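Cell Diary, Disassembly Cell 2
Kivau Recovery Workshop
Saturday, September 5, 2026
Entry by the duty technician

Purpose of the day

The cell was taken out of the schedule at the start of the shift for its periodic check and for the setup of the tower case routine. No production was planned. The Hiris controller was left in manual mode throughout, with the speed override held at 20 percent until the final runs of the afternoon. The previous entry asked that three points be looked at: the drift in the pick height, the wear on the finger pads, and the movement of the fixture plate. All three are dealt with under the headings that follow.

Condition on arrival

The controller started without a fault message. The event log held 13 protective stops since the last check, most of them from the same part of the path, where the arm swings in over the drive bays. None was recorded as a collision. The log was saved to the shared folder and then cleared so that the next count begins from zero.

The emergency stop on the pendant and the one on the operator's side were each pressed and released twice. Both acted as they should. The door switch was slow to reset on the first attempt and normal on the second and third. It has been entered on the watch list. A spare is held in the Brornanby cabinet, second drawer, and should be fitted if the fault is seen again.

Arm and gripper

The wrist bolts were checked with the torque wrench and none had moved. The gripper was opened and closed 20 times without a load, and the position reading at each end of the stroke was compared with the sheet from April. The closed reading was within the allowed limit. The open reading was also within it but has crept toward the upper edge, and the person making the next check is asked to compare it again before anything is adjusted.

Both finger pads were removed and cleaned with a dry cloth. One showed a shallow groove across the face. The pads were exchanged side for side, as the maintenance sheet permits, and a new pair has been requested from Paulík. The linkage pins were wiped down. No lubricant was applied - the sheet is clear on this point, and the remark is repeated only because an oily pad was reported in the spring.

The cable to the wrist was followed by hand along its whole length. One tie had been pulled too tight and was replaced. The arm was then moved slowly through its full working range to confirm that the cable retained enough slack at the far reach.

Fixture plate

The printed plate had been reported as shifting under load. It was lifted, the table slats beneath it were vacuumed, and the plate was set down again to the left of the case position. Its reference corner was measured from the table datum at 140 mm, which agrees with the drawing. The holding screws were tightened by hand and then given a quarter turn. The plate was pushed firmly from each side and did not move.

It is noted that the printed features should not be used as a handle. The brackets on the upper part of the plate are intended to locate parts and will not bear a pull. A printed part of this kind should be replaced as soon as a crack is found, however small.

Work position

The black tower case was laid on its side with the side panel off, the drive bays toward the gripper and the power supply at the far left. This is the orientation used in the taught program, and the blue parts at the drive bays serve as the visual check that the case has not been turned end for end. The processor socket is empty on this unit. The program does not visit that area, so the height map was left as it stands.

The loose power wires in the middle of the case remain the chief concern. They lie close to the approach path and do not fall in the same place from one case to the next. The approach was therefore raised, and the arm now comes down from 150 mm above the drive cage before it moves inward. The earlier path came in lower and is believed to account for most of the stops in the log. 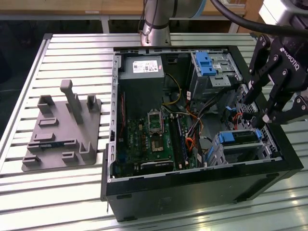

Test runs

The new approach was first run with the gripper open and no contact intended. Five passes were made at the reduced speed and watched from the operator's side, with one hand on the pendant. No stop was recorded. The speed was then raised in two steps and the passes repeated. One protective stop occurred at the higher speed, at the point where the wrist turns. The blend at that point was shortened and the stop did not return in the passes that followed.

The pick height was checked last. The drift reported earlier was found to be in the taught point and not in the arm. The point was taught again, saved under a new revision, and the former revision kept in the archive.

Left open

The door switch stays on the watch list. The finger pads are on order. The raised approach adds a little time to each cycle, and the planning office has been informed in writing. The cell may return to the schedule on the next working shift at the reduced speed. Full speed is not to be restored until the new pads have been fitted and the closed position of the gripper has been read again.

The controller was shut down at the end of the shift, and the key was returned to the cabinet and signed for.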